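Two-arm robot doing the bag sorting, what happens to our hours?

Posted by dustyshelf, 12/27/22

Work in the back at a returns place, Bodgate. Four of us on bags and packing waste, 11 years for me. Managment brought in a Stomen setup with two arms and it's on plastic bags now. They say nobody loses hours, we get "moved to oversight." No paper on it. Anyone been thru this? What did your day turn into? Pics from our floor.

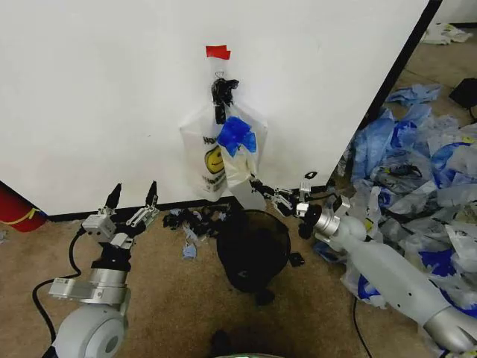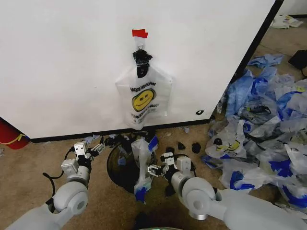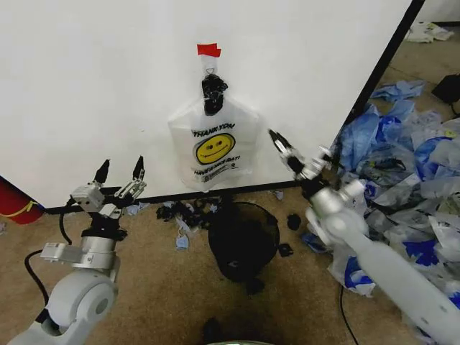
Bags on the hook, bin under, heap on the right.

Ignacio Begay

We got ours in March, different make, same speech. Hours stayed the same for me, the job didn't. I used to do 300 bags a shift by hand and talk all day with the guy next to me. Now I refill, untangle, hit reset, write down why it stopped. Back feels better — head's more tired. Get the new job title in writing before you train on it, with the pay rate next to it. Ours came with no raise and we had to go back and ask. Took 62 days.

fledik_fan

robots always win lol. learn to code

Castellanos night crew

Ignore the one above. Ask who gets called when it jams at 2 am and if that's paid. Also ask for the target number. They told us 3,000 a week and then the misses got put on whoever was standing there, so now we log every stop ourselfs. Keep your own copy at home. And rotate, a full shift of just watching arms is rough on anybody.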